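Sorting I/O shields

25 June 2019

Anyone who builds or strips PCs ends up with a pile of I/O shields. They are thin sheet metal, stamped for one motherboard layout, and useless with any other. I had been keeping mine in a cardboard box with the slot covers and assorted brackets, which bent the grounding tabs and made finding a specific shield slower than it should be.

The new arrangement uses a blue plastic bin from Pakero with ribbed walls and a gridded floor. The grid matters more than I expected. A shield lying on a smooth floor is hard to pick up, as there is no gap for a fingertip under the edge. I also put short strips of gray tape across the bottom in rows to mark positions.

Sorting is done on a white board in front of the bin. White gives decent contrast against bare metal, and port cutouts are easier to read on it. Full shields go into the bin one at a time. The narrow bracket strips with rows of tabs stay on the right side of the board until the shields are finished — mixing the two is how tabs get caught and bent.
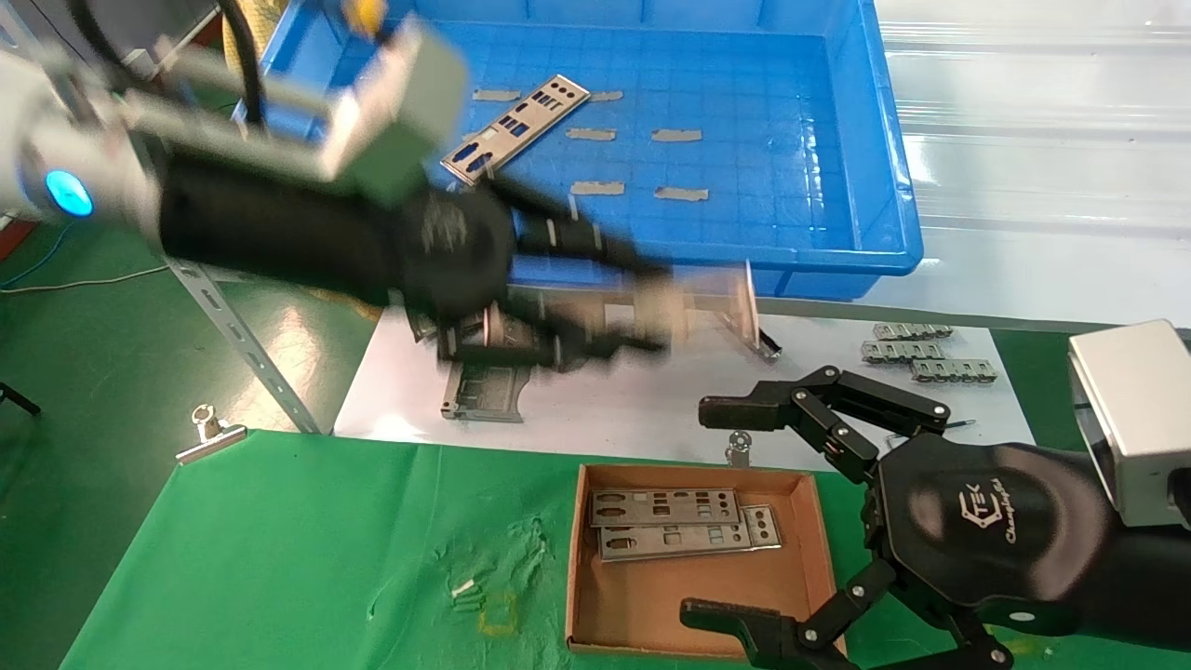

Marta Bilyk wrote in to ask whether the shields would be better stored upright in a slotted rack, as she does with hers, given that flat stacking puts load on the tabs. She uses an Ondari letter rack and gets 7 shields into it.

Upright storage is sound if the slots are wide enough. Mine were too narrow when I tried it, and the spring fingers on the back of each shield hooked on the dividers. I may try again with a wider rack. For now I keep the stack to a maximum of 5 and put a sheet of 300 gsm card between layers, cut slightly oversize.

Labeling is still unresolved. Adhesive labels leave residue on the metal, and marker rubs off with handling. The current plan is to write the board model on the card separator and keep each card with its shield. The brackets will go in a separate tray once I find one with a low enough front wall.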